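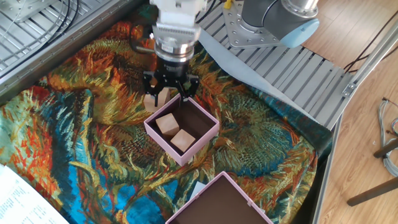
Wooden cubes and a pink open box on cloth.

Grelness Hill Settlement Records

README for the site gazetteer and finds tables
Maintained by Wenche Westerberg

Welcome, and thank you for taking an interest in a rather quiet hill. This folder holds the settlement records for Grelness, the long ridge with the stone enclosure on top and the terraces running down toward the Sæther stream. I have been putting these tables in order, on and off, since 2004, and I would love for them to be used by people who know more than I do, and by people who are simply curious about who lived up there and what they left behind.

What the records cover

The gazetteer lists 274 places. Most of them are house platforms, but you will also find hearths, boundary walls, two wells, a good many pits of uncertain purpose, and the paved area on the summit that the older notes call "the court." I have kept that name so the old notes still make sense, though please don't take it as proof that anyone held court there!

The finds table is longer, with 2866 entries. Pottery makes up the bulk of it, followed by worked stone, spindle whorls, beads and animal bone. The bone was sorted by species where the sorter felt confident and left as "large mammal" or "small mammal" where they did not.

Dates are the part everyone asks me about first. The main occupation seems to belong to the first few centuries BC, with people still using the lower terraces until something near AD 400. I say "seems" because much of this rests on pottery styles, and the styles on the hill changed more slowly than those down in the valley. A pot that would look old-fashioned at Wunthorpe may have been perfectly ordinary up here.

Files

places.csv: one row per place, with its number, short name, terrace and grid reference
finds.csv: one row per find or small group of finds
phases.csv: the phase names and the date range given to each
notes.txt: my own running notes, which wander a bit
bibliography.txt: field reports and the Grener survey papers

Fields worth explaining

place_id is the number that ties everything together. If a find came from the surface and could not be tied to a place, its place_id is 0. Please leave those zeros alone if you are cleaning the table, as a blank means something else (a blank means the original bag label could not be read).

phase is a letter from A to E, oldest to youngest. A question mark after the letter means whoever made the call was not sure. When two people disagreed, both letters are given with a slash between them, and you can usually find the argument in notes.txt.

terrace counts upward from the stream. The early Grener survey counted downward from the summit, which has caused no end of muddle over the years. I have turned all of theirs around to match, and the original value is kept in old_terrace in case I slipped somewhere.

Grid references

These are given to the nearest ten meters. The Grener sheets used a local grid with its corner at the old boundary stone, and the stone has since been moved by a farmer, so the conversion on the eastern side is a little soft. If you plot the eastern platforms and one of them lands in the stream, that is the reason, and I would be glad of a note telling me which one.

Known gaps

The north slope is under thick gorse and has never been properly walked. Burials are missing altogether, and I suspect they lie off the hill, perhaps on the Wunthorpe side. Metal is thin in the finds table too. The soil is sour and eats iron, so please be careful about reading poverty into it.

Using the records

You are welcome to copy, sort, map and share all of this. If you publish something, please name the Grelness Hill Settlement Records and mention which version you used. The current one is the June version, and the version name is on the first line of notes.txt.

Corrections are very welcome, even tiny ones. Send the place_id or the find number along with what you think it ought to say, and I will add your name to the thanks at the end of notes.txt unless you would prefer I didn't.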